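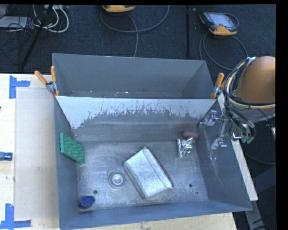
Ornament on a knife should come last

I have bought handmade knives for long enough to have changed my mind about most things to do with them, and the thing I have changed my mind about most is decoration. I used to look at the engraving first. Now I look at it after I have handled the knife, sharpened it once and put it back in the sheath a few times. A good share of the decorated pieces offered to collectors today would not survive that order of inspection.

Take two knives I own. The first came from Verbeke, a small shop that sells mostly to collectors. It has a carved handle, gilded fittings and a blade etched from the guard to the tip. The box is lined and the certificate is printed on heavy paper. The handle is also too thick at the back for any hand I have put it in, and the guard has a sharp inside corner that catches the first finger. I paid a lot for it and I have used it twice, both times to open a parcel.

The second is a plain hunting knife from Mandulwood. The only decoration is a narrow band of engraving on the bolster, eight small leaves running around it. You can miss it in poor light. But the bolster was shaped properly before anyone cut a leaf into it, and the leaves follow its curve. The knife would be just as good without them. I think that is the right test for any ornament on a tool, and the first knife fails it.

People in the trade will say I am comparing two different kinds of object. A presentation knife is bought to be shown, they say, and to judge it by how it cuts is like judging a parade uniform by how warm it is. I have heard this from sellers many times and there is something in it. Swords of rank were never all meant for fighting, and some of the finest metalwork in any museum is on blades that were carried up a staircase and down again. I have no quarrel with that.

My quarrel is with price and with description. If a piece is a sculpture in the form of a knife, sell it as one. Say that the steel was picked because it takes an etch well. Say that the edge was left soft, or was never properly heat treated. The Nalix catalog I received in March has 65 pieces in it, and I found the steel named for six. The rest of the space went to words like noble and timeless. A buyer cannot do anything with those words. He can do a great deal with a hardness figure, a blade thickness and a clear note on how the handle is attached.

There is a cost to the makers as well. Engraving takes weeks. A maker who knows that buyers look only at the engraving will put his weeks there and take them from somewhere else, usually the grind and the fit of the handle. I don't blame him, he has rent to pay. But after 20 years of this we have workshops full of people who can cut a very good stag into steel and cannot fit a guard without a gap. The gap gets filled with solder and polished over, and the photograph in the catalog is taken from the other side.

Atero does it differently, and I wish more shops would copy them. They sell the same pattern plain and decorated, with the two prices next to each other. You can see what the knife costs and what the art costs. The plain one has to be good enough to sell by itself, so it is, and the decorated one is built on the same blade. I have handled both and could not tell them apart with my eyes shut, except for the texture under the thumb.

Some collectors will find all this too practical. A cabinet is a cabinet, and most of what goes in it will never cut anything. Mine is no exception. But I still want to know that the things in it could do the job they are shaped for. Before you buy, ask to see the plain version. If the shop has no plain version and won't discuss the steel, I would keep my money until I found a shop that would.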